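Re: [stilley-residents] Weighing bins and the new snack and packaging charge
From: Senthil Palaniappan
Date: March 22, 2018

> I went to the Wodach presentation at the library and came away
> quite impressed. The bins have a chip in the lid and the lorry
> weighs them as they go up. If your household puts out less than
> the street average you get points, and the points come off your
> service charge. They did a trial in Bresenstead and the amount
> going to landfill fell by 16 per cent. I know some of you are
> against anything new but I can't see what there is to lose. Most
> of what is in my own bin is crisp packets and cling film and I
> would be glad of a nudge to cut down.
>
> Could we have a show of hands on the list before the July meeting?
>
> Acharya

I was at the same presentation, two rows behind you I think, and I came away with a different view. I'm not against anything new. I was in favour of the bike shed and I was in favour of moving the recycling bank away from the playground. I would just like someone to show me the working.

Start with the 16 per cent. I asked the man from Wodach what it was 16 per cent of, and he said weight of general waste per household. Fine. Then I asked whether the weight of recycling had gone up by the same amount, and he said he didn't have that to hand. If people in Bresenstead were throwing less away, good for them. If they were driving it to the tip, or putting it in the bins behind the shops, or stuffing nappies into the paper bank, the lorry would weigh less in just the same way and we would all be congratulated for it. I asked about fly-tipping figures too. He didn't have those to hand either.

Second, how long was the trial? The leaflet says "a full season", whatever that is. I rang the number on the back and was told 14 weeks. The slide had 1,243 households on it in large type, which sounds like a lot until you ask how many of them had the chipped bins and how many were only sent a letter. I did ask. I was told it was "a mix".

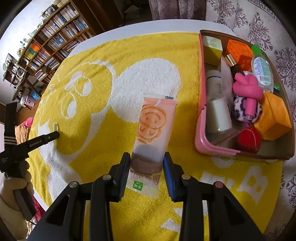 Now the packaging. Your crisp packets, Acharya, weigh next to nothing. You could give up crisps for a year and the lorry wouldn't notice. What makes a bin heavy is food scraps, cat litter, garden soil, wet cardboard and nappies. So a scheme that charges by weight does very little about the stuff most of us feel guilty about, which is the plastic film and the shiny wrappers that can't go in the recycling anyway. It does quite a lot to anybody with a baby or an elderly relative at home. I don't say that to be dramatic. We had my father living with us for two years and I know what our bin weighed, having dragged it down the side passage every week.

The leaflet has a whole page on wrappers, with a sad cartoon dolphin, and I would like to know why, when the scheme doesn't touch them. If Wodach wants to do something about wrappers it could put a collection point for soft plastics next to the bottle bank. I suggested this. It was written down on a flip chart under "ideas", and I expect that is where it will stay.

Third, the street average. If the points go to households under the average, then a couple who are away half the month will collect points for being away, and a family of six will never see one however careful they are. I was told there would be "adjustments for larger households". When I asked how Wodach would know how many people live in each house, I was told residents would fill in a form online. So we tell a waste contractor who lives with us, and it keeps that next to a record of when our bin goes out and when it doesn't. Perhaps I'm too suspicious, but a list of which houses have not put a bin out for a fortnight is a list I would rather did not exist.

Fourth, and I'm sorry to go on, the money. The points come off the service charge. The chips, the weighing gear and the website have to be paid for by someone, and the draft agreement (page 10, near the bottom, under the table) says that "system costs may be recovered through the general account". The general account is the service charge. Unless I have misread it, we put the money in at one end and get some of it back at the other as a reward. I would be happy to be corrected on this by anybody who has read the whole draft.

As for a show of hands on the list, I'd ask that we don't. Half the street isn't on the list, and those who are will be voting on a leaflet. What I would support is a letter from the residents asking for these, in writing, before July:

the recycling and fly-tipping figures for Bresenstead over the same weeks
the number of homes which had the chipped bins, apart from those that only got the letter
what the system will cost each household before any points
what is kept about each address, who can see it and for how long

If the answers are good I will say so here and fill in the form like everyone else. I've drafted the letter and can send it to whoever wants to sign or change it. Reply to me directly please and spare the list.

Also, does anyone know whose blue lid that is outside the end terrace? It has been in the hedge since the wind and it isn't ours.

Senthil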